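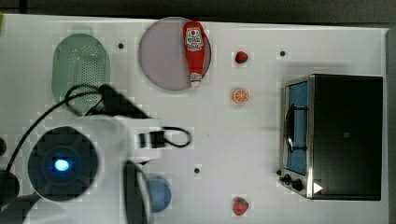 Play kitchen pieces on a white table, with the colander and the plate along the top.

Play food and play kitchenware

Play food is the general name for toy versions of things people eat, and play kitchenware covers the plates, pots, bowls and strainers that go along with it. I've looked after the play kitchen pages on this site for years now (my first draft was typed up one March, on a laptop with no working K), and this entry is the one I get the most mail about, so I keep adding to it!

Names

Most catalogs say "play food" or "pretend food." Older ones I own say "toy provisions," a phrase I love and can't get anybody to use. "Kitchen play" is the activity. A boxed group of pieces is a set, and anything sold on its own is an open piece, at least among collectors. Primolitz used "table goods" for everything from plates to fruit, so if you're searching old listings, try that too.

Food pieces

Fruit is where most sets begin. Strawberries are a favorite, with a red body and a green leafy top that little fingers can grab hold of. Oranges usually turn up already cut, because a whole one is just a ball and the segment lines are what make it an orange. Collectors sort the cut ones into rounds and halves, and people will argue for an entire evening over which is better. I like the halves. Bananas get used for everything, including telephones.

Then there are the condiments. A squeeze bottle of ketchup lying across a plate looks huge next to a strawberry, and I think that's part of the fun. Scale in kitchen play is all over the place, and I've yet to meet a child who minded. The Pudilex list of 1 season had 26 food pieces in it and only 2 of them were condiments, which seems stingy to me.

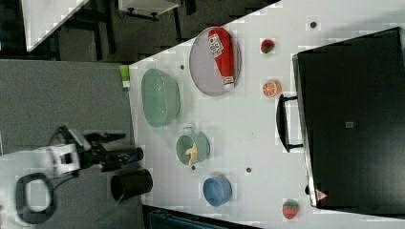
Kitchenware

A plate, a bowl and a pot will carry a whole afternoon. Handles matter on pots, and a pot big enough to hold a banana gets picked over a smaller one every time in my house. Cups and mugs wander off first (look under the couch). Soft colors such as pale green and grayish purple have pushed out a lot of the old fire-engine red, though Garkitz kept its red plates going and still lists them under number 3146.

Khamphan, a small maker I'm very fond of, sold its kitchenware in stacks of the same color. Fiona Drummond has the fullest run I know of, 33 pieces, and she let me go through all of it for this entry. Thank you, Fiona! 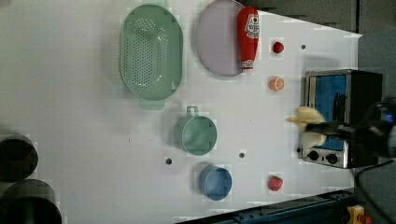

Colanders deserve a section of their own and one day I'll write it. They're the piece I'd keep if I had to give away the rest, and they do double duty as fruit bowls, hats and boats. The shape to look for is a long oval, and the mint-green one has the features I'd check first: small holes in tidy rows across the base and a little tab handle on the rim. Round ones are easier to find, but I can never get a whole bunch of grapes to sit right in them. Toy mugs nest inside an oval one pretty well at cleanup time, handles and all.

Care

Wipe the pieces with a damp cloth and let them dry before they go back in the box. Leafy tops collect crumbs, so run a soft toothbrush around them.

See also: Toy ovens; Tea sets; Market stalls

Last edited Sep 28, 2020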